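Search this site Search Type and press enter

Workshop Tips for a School Robotics Club That Takes Computers Apart

Our club at Maltville started out building line followers from kits. Two years ago we moved to teardown work, meaning the students program an arm to do small jobs on old servers: pull a memory module, lift a fan, back out a screw. The boards come to us retired, so a slip costs very little. These are the tips we hand to new members in September, with a few added by Fatima Tijani, who runs the electronics bench, and by Myrtle Quintanilla, who keeps the tool crib and would like her drivers back.

Setting up the bench

Use a table that doesn't rock. Ours did for most of the first season and we blamed the code. A folded piece of cardboard under one leg works until somebody kicks it, so cut a proper shim from scrap plywood and glue it on.

Bolt the arm down before you calibrate it. If you move the base, even by the width of a pencil line, calibrate again. Draw around the base with a paint marker so you can tell when it has shifted.

Put the computer chassis in the same spot every time. We screwed two wooden stops to the table, one for the back edge and one for the left side. Slide the chassis into the corner they make and it is where the program expects it. A chassis with rubber feet will creep, so take the feet off.

Keep the emergency stop on the side of the table where the operator stands. Ours is taped to a block so it can't fall over. Test it at the start of every session, with the arm moving slowly.

Run the arm's power cord and the signal cables down opposite sides of the table. Leave a loop of slack at each joint and move the arm by hand through its whole reach before you tie anything down. Zip ties go on loose first.

Before you open a machine

Unplug it and take out the power supply. Do this even if you have been told the machine is dead. Power supplies go straight into the locked cabinet and students don't open them.

Remove the coin cell from the board with a plastic pick and drop it in the battery tin. Put tape over both faces if there are other cells in the tin.

Take out the drives and give them to an adult. We don't keep drives, and we don't look at what is on them.

Wear a wrist strap if the board is going to be used again. Most of ours are scrap, but Fatima has the students wear one anyway during their first month, so that they get used to clipping it on. Clip it to bare metal. Paint won't do.

Sheet metal edges cut. Have thin gloves ready for lifting lids and for carrying a chassis. Take the gloves off for screws.

Blow the dust out outdoors. Hold each fan still with a finger while you do it.

Screws and small parts

Buy a muffin tin. Each cup takes the screws from one part of the machine, in the order they came out, starting at the top left. Write what they held on masking tape next to the cup.

Use a driver that fits. If the tip wobbles in the head, go up a size. Most of the stripped screws we see were stripped by a driver one size too small and a student in a hurry.

When a screw won't move, press down hard and try turning it a little tighter first. A wide rubber band laid over a worn head sometimes gives enough grip. After that, pass it to Fatima.

Magnetized tips are fine for steel screws. Brass standoffs won't stick, so keep tweezers close by.

Never let the arm start a screw. It can take one out well enough with the driver attachment, but putting one in cross-threads the hole about as often as it works. We finish by hand.

Memory modules

These are the best first job. The part is long and straight, the latches are easy to find, and a mistake is easy to see.

Open both latches all the way before the gripper goes near the module. Students do this with a fingertip for the first few weeks. Later they can write a routine for it, pushing each latch outward with one closed finger.

Grip the module by its short ends if your gripper opens that wide. If it doesn't, grip the long edge near the middle and lift straight up. Any tilt and the far end stays in the slot.

Go slow for the first bit of the lift, pause, then go on. Ebere Nwankwo wrote our pause routine as a sophomore and every team since has copied it. It checks the motor current, and if the number is too high the arm lets go and backs off.

Stick thin foam tape to the gripper fingers for bare modules. Change it when it starts to roll up at the edges. Double-sided tape leaves glue on the contacts and should stay in the drawer.

Put modules in a plastic tray with slots. A dish rack from the thrift store does the job if you line it with felt.

Working near the processor

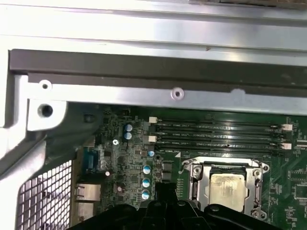

Processor work comes last in our program, after a team has done memory, fans and cards without a fault. Somtochukwu Omoregie's team, Harnura, spent most of a semester on it and wrote the notes that follow. Clean the old thermal paste off before you ask the arm to do anything there. A metal lid with gray residue still smeared across it gives the camera a different reading depending on the light, and the paste gets on the fingers and from there onto everything else. On the board they practiced with, there is paste residue on the lid of the chip, the retention frame is around it, and the memory slots next door are empty, which gives a team one less thing to hit. Empty the slots on yours too. Look for anything tall near the path of the fingers, such as the small blue-topped capacitors beside the socket, and set your travel height above the tallest of them.

Use coffee filters and rubbing alcohol for the paste. Paper towels shed. Fold the filter into quarters, wet one corner and wipe from the outside toward the middle, then turn to a clean corner. Old paste that has gone hard needs a minute under a damp filter first. Keep the alcohol away from the arm while the power is on, and put the cap back on the bottle between wipes.

Keep the processor under its frame until you mean to take it out. Pins or pads, either kind is ruined by one touch in the wrong place. If the board is for practice only, leave the chip where it is and use it as a target.

Work the lever by hand. It is under spring tension and will jump. Hold it down, ease it sideways and let it come up slowly.

Camera and lighting tips

Shiny metal is the main trouble. A lamp pointed straight at a chassis will wash out the panels and put bright spots on every screw. Aim the lamp at a white poster board and let the light bounce back. Tape baking parchment over the lamp head only if the bulb is an LED that stays cool.

Close the blinds. Programs tuned at 3:30 in the afternoon stopped working for us at 5, and the sun was the only thing that had changed.

Wipe the lens with a microfiber cloth at the start of each session. Keep that cloth in its own bag.

Label your pictures as you save them. Board, part, lamp position. The Adebisi team put together a set of 3,094 pictures in one year, and 357 of them had to be thrown out when no one could tell which board they came from.

Check focus with the fingers at working height. Focus set with the arm parked is no good once it comes down.

Teaching the motion

Start with the power off and a ruler. Have the students move the part themselves, with one hand and two fingers, and say out loud each thing they do. Then write the program from that list.

Save a copy before every change. Use plain names such as "lift memory slow" and put the student's initials at the end.

Run each new program at a quarter of normal speed with a block of foam where the board will be. Next use a scrap board. The good board comes out when the program has run clean 40 times in a row on scrap. That number was Morenike Igwe's rule when she was team captain, and the teams have grumbled about it ever since and kept it.

Change one thing at a time. If you move the lamp and edit the grip force in the same afternoon you won't know which one helped.

One student runs the arm, one watches the fingers, one writes. Swap at the half hour. The watcher is allowed to hit the stop for any reason and doesn't have to explain it.

For competition

Our regional event, the Zetia, gives each team a board it hasn't seen. Practice on as many different layouts as you can get. Ask local offices and the school district before you pay for anything.

We budget 2,000 dollars for the year. Most of it goes to travel and replacement motors. Hardly any goes to boards.

Pack the gripper fingers, foam tape, alcohol wipes and spare hex keys in a bag that stays with a student, and never in the bin that goes under the bus. Bring your own lamp and your own poster board. Gym lighting is yellow and comes from too high up.

Bring a printed copy of the calibration steps as well. The wireless at these events is slow by midmorning.

Cleaning up

Park the arm, then cut the power. Sweep the table with a soft brush and check the dustpan for screws before you empty it.

Scrap boards go in the gray bin, steel goes in the barrel by the door, and cables get coiled and tied. Boards are collected by the recycler when the bin is full. Wash your hands before you eat anything, even if you wore gloves.

Drivers go back on Myrtle's board, in the outline that matches the handle.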